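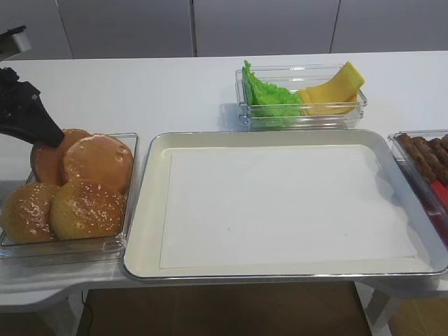 Proceedings > Skurnstead Workshop on Robots in Food Handling > Paper 7

4. Rules for the work area

The rules in this section were written for the Seltska sandwich cell and were later adopted at the Dakent site with small changes. They concern the layout of the table and the way in which food containers are touched. Rules on cleaning agents are given in Section 6.

4.1 Layout before a run

Each ingredient is kept in an open container with clear walls, so that the operator and the cameras can check the content from the side. Lettuce and cheese may share one container, if they are placed side by side and do not cover each other. Meat products must always have a container of their own. The baking tray is lined with parchment paper and must stay free of food until the operator has signed the run sheet. In the November audit, 79 of 100 run sheets fulfilled this rule at the first inspection. Most of the others were signed too late.

Buns are stored in two rows of two. We permit seeded and plain buns in the same container, although the Raptis checklist, on which our first draft was based, asks for one type only. The difference in surface is useful for testing, and we found no hygienic argument against mixing them.

4.2 Contact with containers

When a container must be held or moved, the fingers should touch its outer walls and should not reach over the rim. Both fingers must be visible in the wrist camera before force is applied. Figure 2 shows the position which we recommend: one finger is at the left wall and one at the right, with the four buns between them. A narrow gap to the neighbouring tray is allowed, but the finger must not rest on the tray rim. If the buns lean against each other, the operator should not correct them by hand while the arm is powered.

Figure 2. Finger position at the side walls of the bun container, wrist camera view.

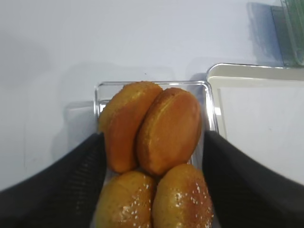
4.3 Stopping and restarting

After any stop, the arm is first raised clear of all containers. The operator then compares the table with the layout plan and enters the result in the run sheet. A restart from the middle of a grasp is not permitted, also when the stop was caused only by a software message.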